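Reading a strata plan before you rent a unit

I have now gone through the paperwork for four apartments in the Trilau complex, two as a tenant and two on behalf of relatives. The process is dull and the documents are badly scanned, but the same handful of items decides most of the outcome. These are my notes, in the order I work through them.

Floor area

Trilau was built in two stages. Stage one is the pair of towers facing Grastine Road. Stage two is the lower block behind them, with 11 floors and a separate lift lobby. Listings for both stages quote a single area figure, and the two stages do not measure it the same way.

In stage one the figure includes the balcony and the ledge for the air conditioner. In stage two it includes the balcony only. A stage one unit listed at 600 square feet therefore has less usable room than a stage two unit with the same number. Ask for the plan with the wall lines and scale it yourself. The agent for my last lease, Lovely Abella, sent hers within the hour and had already marked the ledge on it. Other agents have sent me the brochure again.

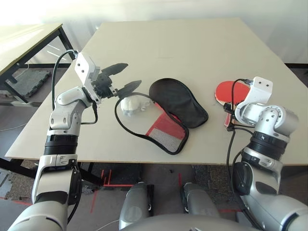 Maintenance charges

The charge is set by share value, and the share value is set by size band. The bands are wide. A unit just over the line pays the same as one much larger, so it is worth knowing where your unit falls. Mine falls at the bottom of its band and the charge is $416 a month. As a tenant you do not pay this directly, but it turns up in the asking rent, and owners in that position negotiate less.

Check whether the charge covers:

- Hot water. Stage one has a central plant. Stage two units have their own heaters, and the electricity is on your bill.
- One parking space. A second space is a separate application, renewed every September.
- Function room bookings, up to a limit. The deposit is extra in both stages.

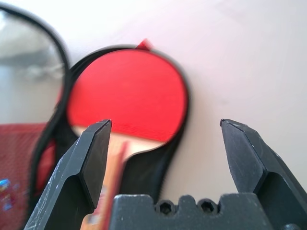
Sinking fund

The fund pays for large repairs. Tenants skip this part and I think that is a mistake, as a thin fund tells you what the next year will be like to live through. The minutes from the last general meeting give the balance and the planned works. At Trilau the next item is the lift replacement in the east tower, contracted to Skostura, with one lift out at a time for nearly 6 months. If you are looking at a high floor in that tower, you want this in writing before you agree on rent.

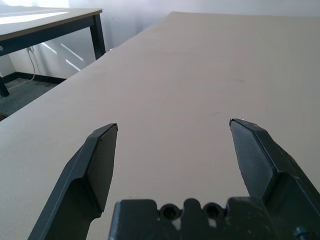

The minutes also list arrears as a share of total charges. A low figure is normal. A figure that climbs over three meetings in a row usually comes before a special levy, and owners who have just paid one tend to try to recover it at renewal.

Ask for the minutes even if you are told they are for owners only. The owner can forward them. Two of the four I dealt with did so without comment, one wanted a reason, and one never replied. I did not take that unit.

Noise and orientation

Stage two faces the loading bay of the Onishi supermarket. Deliveries start before 5 a.m. The bedrooms in the odd-numbered stacks are on that side and the even-numbered stacks look onto the pool. The plan shows this if you find the north arrow, which on the stage two sheets is printed upside down relative to stage one. I have seen one listing get it wrong for that reason.

Visit once in the evening with the windows shut and the air conditioning off. The pool pump is audible up to the third floor.

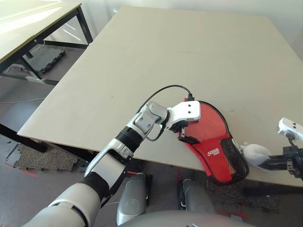 Handover

Take meter readings with the agent present and write them on the inventory, both copies. Test every window latch. The latches in stage one are an older pattern and the spare parts have to be ordered, so a broken one at handover will still be broken when you move out, and it will come out of the deposit unless it is listed.

Keys: two sets plus one access card per named occupant. Additional cards are issued at the management office on the ground floor of the west tower, which closes for lunch.

I still have not worked out how the visitor parking hours are calculated. The sign and the house rules disagree.

Contact | Copyright, all rights reserved | Back to top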